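Should your school buy a robot?

Reading time: 2 minutes

Suppose your school has some money and a company called Skivent wants to sell it a robot. The leaflet says it will "help with everything". Hmm. Everything? Does it do the washing up? Ask before you pay.

Start with the price. Let's say the robot costs £2276. That sounds like one number, but it hardly ever stays as one number. There might be a charge of £200 for delivery, and then £15 every month for the computer program that makes it go. After 18 months you have paid £270 just for the program. Did the leaflet mention that? Look at the small print at the bottom.

Next, ask what the robot has to do. Grown-ups often pick the robot first and the job second, and that is a good way to end up with a very expensive coat stand.

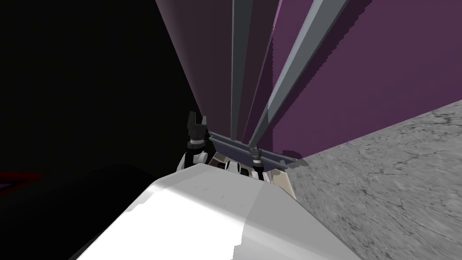 Two grippers and a blue-grey bar, in a computer simulation.

A simulation is a pretend world inside a computer. Trying a job there first can save money, and you can't break a real arm in it. But be careful! Pretend floors never get jam on them. If a seller only shows you the pretend version, ask to see the real one do the same job, ten times in a row.
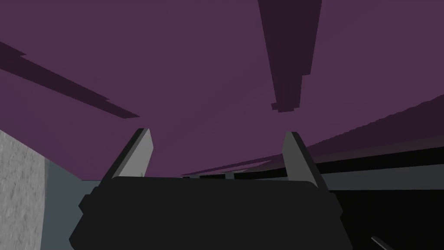 Then there are fingers. Two flat ones may be fine for a box and hopeless for a grape. Different fingers often cost extra, so write down the things you want picked up and take the list with you.

Last of all, could a person with a trolley do it? Trolleys are cheap. They don't need a program either.

Contact Trisstead Young Readers | © Trisstead | Back to top
We use cookies to remember which pages you have read. OK / Change settings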